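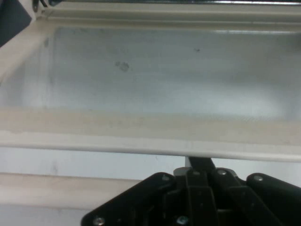 Can you get through a whole summer month with a toaster oven and no real oven?
You can, and you'll eat fine, but plan on one small pan of anything at a time and expect the top to brown before the middle is done.

Small Pan Suppers
9 September 2021
A thread, now that the big oven is back and I can talk about August.

Background. Our range is a Brimetti. It came with the house, it weighs as much as the house, and on a Sunday evening with a lasagna inside it the display said F2 and the heat went away. The burners went with it.

The manual explains F2 as "see F1." F1 is "contact service."

Service in Selldale means Droltska Appliance, which is a very nice woman on the phone and a man with a van who exists in theory. They could come in nine days to look at it. Looking at it is a separate visit from fixing it. I want to be clear that I've met doctors who were easier to book.

The lasagna, for those asking, was finished in pieces over two evenings in the toaster oven. It was better the second evening. Most of us are.

So he came and looked. The quote was $597 for a control board, plus tax, plus the part had to come from a warehouse in a state he wouldn't name. A new range of the same size was $2,118 before delivery, and the delivery date was "fall."

I paid the $597. I have made peace with this in the sense that I only bring it up daily.

OK, the useful part. Things I learned about cooking in a small box.

Distance is everything. In a big oven the food is a long way from the elements and they can cycle on and off without anybody noticing. In a toaster oven the food is practically shaking hands with them. Lowest rack for anything that takes longer than fifteen minutes.

Foil. Lay a loose sheet over the dish for the first half, then take it off. Keep it away from the elements, obviously. I put this in after a reply last week that I'll be thinking about for a while.

The dial is a suggestion. Mine said 350 and a cheap oven thermometer said 400, then 325, then 385, like a kid being asked who broke the lamp. Buy the thermometer. Believe the thermometer.

Preheat anyway. The light that says it's ready is an optimist, so give it another five minutes.

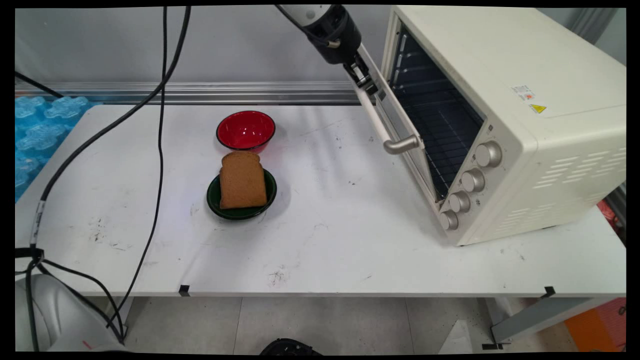

Brown bread, green bowl, toaster oven. Toast is still the thing it does best.

On bread, while we're here. I went through a lot of it in August. Haddadin Bakery on the corner sells the dark loaves from the day before at half price after four o'clock, and a day-old loaf makes better toast than a fresh one. Fresh bread is too damp inside. You get a crisp outside and a gummy middle and you're out full price.

Two-day-old bread: still toast. Three-day-old bread: run it under the tap for a second, really, then into the oven at 300 for a few minutes until the crust comes back. Eat it right away. It goes hard again fast and holds a grudge. Don't try this with anything moldy, which I shouldn't have to type.

Four-day-old bread: cubes, oil, salt, low heat, croutons. At this point in August I had so many croutons that salad became a way of storing them.

What fits. A 10 inch pizza, if your pizza has no ambitions. Four chicken thighs, skin up, close but not touching. One small loaf pan. Half a dozen cookies, so that a normal batch of cookies becomes an evening's work and you eat each round while the next one bakes and at the end there are no cookies. I don't consider this a problem with the oven.

What doesn't. Any sheet pan you own. Any casserole dish you own. The casserole dish you bought specifically for this, whose handles were not included in the measurements on the label. Measure handles.

A word about sheet-pan dinners. Every recipe site thinks I have a sheet pan the size of a door. Divide by three and spread things out. If the vegetables are piled up they steam, and you'll be eating warm wet broccoli and telling people it's roasted.

Best thing I made all month: tomatoes. Cut in half, salt, oil, a clove of garlic thrown in whole, 275 for two hours. They collapse. They go sticky at the edges. I put them on toast, on rice, on an egg, and once on a spoon, standing up, at eleven at night.

Worst thing: a cake. It rose, it touched the top, and it stayed there. I ate the bottom part with a fork and called it a pudding.

Second worst: fish. The fish was fine. The kitchen was fish until Thursday.

Heat, though. I'll give the little oven this. It was 94 out for most of the second week and the small one barely warmed the room. Running the Brimetti in that weather would have been a cry for help. If you have both, use the small one from June on and save the big one for when you want the kitchen warm.

Several people have asked about the electric bill. It was lower. I can't tell you how much of that was the oven and how much was me sitting in the dark feeling sorry for myself.

Cleaning. Crumb tray every couple of days, after it's unplugged and cool. Crumbs smoke, and then they do worse than smoke. For the baked-on stuff on the tray, a paste of baking soda and water, leave it overnight, wipe. Don't spray anything at the elements.

Also don't keep the bread bag on top of it. I know it's the only flat place in your kitchen. It's the only flat place in my kitchen too. I now know what a melted bread bag smells like, and the twist tie is part of the appliance.

Someone in the replies says an air fryer would have solved all of this. Someone in the replies always says that. If my house burned down, someone would say the air fryer is very good with ash.

Someone else says I should have replaced the control board myself from a video. I watched the video. The man in it has a workbench and a calm voice and starts with "first, pull the range out from the wall." I tried. We're both still where we were.

For the record, the part took 2 weeks longer than promised. The van did turn out to be real. The repair itself was forty minutes, of which I'd say thirty were spent getting the range out from the wall, and I felt seen.

Found behind it: a spatula, a fridge magnet shaped like a lobster, three grapes that had moved on to a higher state, and a recipe card for something called Party Loaf in handwriting that isn't ours. Party Loaf has olives in it. And lime gelatin. It serves twelve.

I've been asked to make the Party Loaf. The request came from inside the house. I'm considering it for a person I don't like.

Anyway, first night with the big oven back, I turned it on, waited the twenty minutes it takes to heat up, and put in one potato. It looked like a planet in there. Took an hour and tasted like a potato.

Second night I used the toaster oven.

Replying to a few of you in one go:
Parchment is fine up to whatever temperature is printed on the box, but trim it so nothing sticks up near the elements.
Glass dishes, check your manual. Mine says no, with a drawing of a glass dish looking sad.
Convection setting, use it if you have it, drop the temperature by 25 degrees and look in early.
I can't help with F7. I don't want to know about F7.

Tomato recipe again since it keeps getting buried: halved tomatoes cut side up, salt, plenty of oil, garlic whole in its skin, 275, two hours, look at them after ninety minutes if they're small. Keeps four days in the fridge. I have never seen day four.

Party Loaf update tomorrow, depending on whether the store has lime.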